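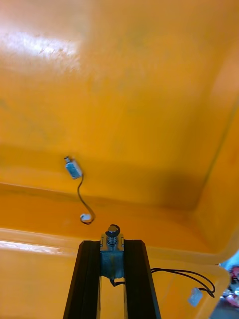 What grip force should I start with for small electronic parts?

Start with the lowest setting that closes the fingers all the way with nothing between them, then go up one step at a time until a part stays put when you lift it. Write the number down for each kind of part.

OK, so that's the thing people ask me most, but it's really the last third of the job. I've been building a parts-sorting arm at home since June (it's a Turmont kit arm on a Disito controller board, and I love it even when I want to throw it down the stairs), and most of my trouble came before the fingers ever touched anything. So let's go in order.

First, the bin. Mine is glossy orange plastic and it shines like a candy apple. Shiny means glare, and glare in the wrist camera means the arm will happily reach for a white blob that's just the ceiling light. Turn off auto exposure. I run a fixed exposure of 15 in the Jarkum software and then move the lamp until the brightest spots are up on the walls and off the floor. You won't get rid of them completely, and you don't need to!

Next, find the floor. Jog the arm down slowly over an empty patch, stop when the fingertips just kiss the plastic, and save the height. Mine reads 1348 in raw encoder counts. Yours will be different, so please don't copy it. Do the corners too if your bin has rounded ones like mine, and tell the software to stay out of the curved part for now.

Then wires. Little actuators with leads and a connector on the end are a pain: the arm sees the connector, decides it's a part, and goes after that. I draw my pick box around the metal body only. Lay the lead out so it doesn't cross the body, set the wrist to line up with the long sides, and close slowly. I use a close speed of 90 and it still feels a tiny bit fast to me.

Circuit boards are a whole different animal.

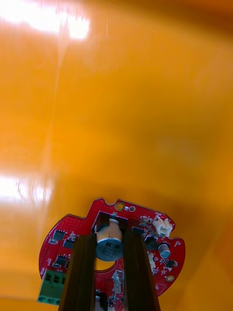
I go for something tall and solid, never the chips, and I keep the grip setting low, because whatever you squeeze is only held on by its solder. Use scrap boards while you're learning. Zdislava Čierny, who got me into all this, does hers by the bare edge, and if your board has enough clear edge I'd do it her way.

Bring the fingers straight down with the gap centered on your target. Pause. Close. Lift a finger's width, pause again, and check the camera before you go any higher. If the board swings, put it back down and move your pick point closer to the middle of the weight.

Save each pick as its own preset when you're happy with it. My board one is called 588, after the bin label, and I still haven't gotten around to renaming it.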